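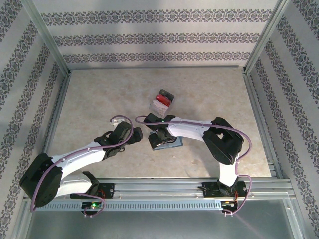 Damask-pattern paper on the walls, beige stone-look surface, small stack near the middle.

Small Things, Sorted – Gallery
Posted Monday, October 29, 2007 by Oratile Mofokeng
Shares: 98 | Comments: 2

The Voststead house has a page for the big rooms and a page for the garden. The pages for small spaces have always been thin, so I am filling them in. These are pictures of a worktop and the small items that get stacked, moved and put away on it.

I started in July with the drawers in the back hall and worked toward the front. The drawers are on their own page. Paper goods, pouches and small boxes come next, and they take longer than anything else in the house. A drawer can be emptied in a few minutes. A stack of flat things has to be gone through one piece at a time.

A note on the wallpaper, as people always write in about it. The damask is dark purplish-gray on pale gray-white. On the back wall it runs in horizontal bands with plain paper between them. I have a sample book from Simari with something close to it, but the scale of the flower is larger and the ground is creamier. Cadari had a better match and has since dropped it. If you are trying to get this look at home, buy one extra roll – the bands use up paper quickly and the offcuts are too narrow for much besides drawer liners.

The surface is a light tan with faint mottling and a few darker specks. It is a good color for sorting. Dark items stand out on it and so do most bright ones. Cream envelopes are harder to see, and I have swept more than one into the wrong pile at home on a surface like it.

My own order of work has stayed the same for years. Boxes go to the back. Flat things stay at the front where the light is better. Anything with printing on it goes face up until I know where it belongs, then into a pouch or a folder. I write the label before I fill the pouch. Pencil is fine for this, and the labels get changed anyway.
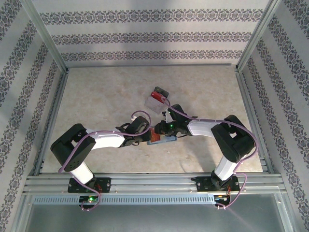 Can I keep small boxes and flat folders in the same drawer?
Keep them in one drawer if the boxes are no taller than the folders standing on edge, and put a divider between them so the folders don't slide underneath.

Light blue is the color I use for papers that are still waiting on something. A red-orange card shows up well against it. I gave up on clear pouches after they stuck together in the summer, and the Wako ones I bought to replace them have held up for 7 years, apart from a snap or two.

Small boxes do better in a tight group than in a row. A row gets knocked and then you are straightening it all afternoon. I turn mine at an angle when I am still working on them and square them up when they go on the shelf.

The next page will be string, tape and ribbon. I have more ribbon than I expected and no system for it yet.

2 comments

Delia R.
We papered a hallway in bands like that and ran short by half a roll. Wish I had read this first. Did you ever find anybody who still has the Cadari pattern?

mapdrawer
I sorted 1000 postcards this spring, all face up, and had to do it on the floor. Pencil labels are the way to go. Looking forward to the ribbon page.

Contact | Copyright 2007 Oratile Mofokeng | Back to top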